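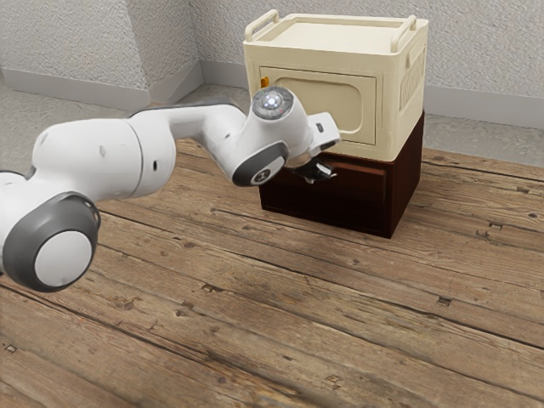 Still seeing the Skerker stones passed round as proof of a lost civilisation, so a few grumbles. 1/6

The claim: 40 standing stones on the Gralov ridge, lined up on midsummer sunrise by people who vanished before the ice melted. The source for the ice bit is one paperback, Fagerlund Press, no footnotes. 2/6

I went through its survey table. 20 of the 40 stones don't line up with anything. The book calls these "damaged". 3/6
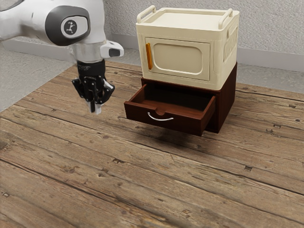 Then the weight. The biggest block is given as 200 tonnes on one page and 1,660 on another. Which? Neither page says who measured it. And "no human hand could lift it" gets us nowhere. A hand is four fingers and a thumb. People used rope, sledges and a lot of mates. 4/6

The Prernider dig found antler picks in the packing round the stones. Antler can be dated. The book leaves them out. 5/6

If anyone has the original survey sheets, I'd like to see them. Scans, please, no videos. 6/6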